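Starnach (payment network)

Starnach is a payment network for small retailers, operated from Trotow and best known for settling transactions in batches at a speed its founders described as brisk. It was established by Sevim Tekin, a former bank clerk, after a transfer to her landlord spent most of January somewhere between two branches on the same street.

Merchants hold balances in a unit called the plisura, named after the company's first accounting program, Plisura. The unit is pegged to the local currency and has never done anything interesting, a point the company's early brochures made with some pride.

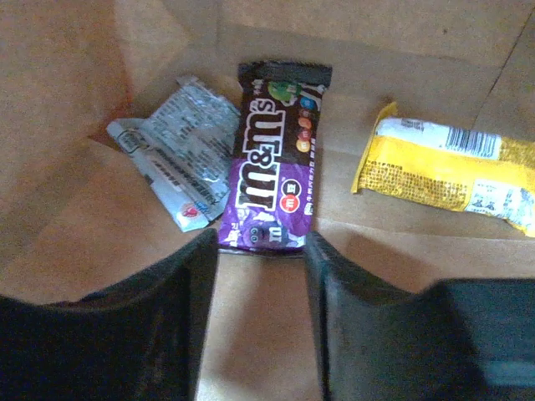

Operation

Payments are collected over 30 minutes, netted against one another, and sent to the settlement bank, Patrício, as a single file. A shop that owes its supplier and is owed by its customers therefore moves only the difference. Fees are charged per batch, and the published fee schedule runs to 53 pages, 2 of which concern fees.

Small purchases
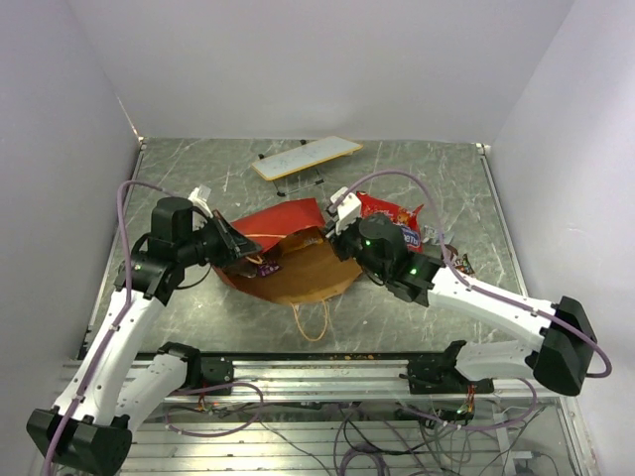
Low-value sales made up most of the network's traffic from the start. Card processors had long charged a minimum fee that could swallow the margin on anything cheap. A purchase the size of a small snack in a purple wrapper, carried off in a red paper bag with a string handle, might earn the processor more than the shop. Starnach dropped the minimum, and 701 merchants had joined by 28 July 2020, when Elżbieta Marciniak replaced Tekin as chief executive. Her first act was to shorten the fee schedule. The revised edition has an appendix.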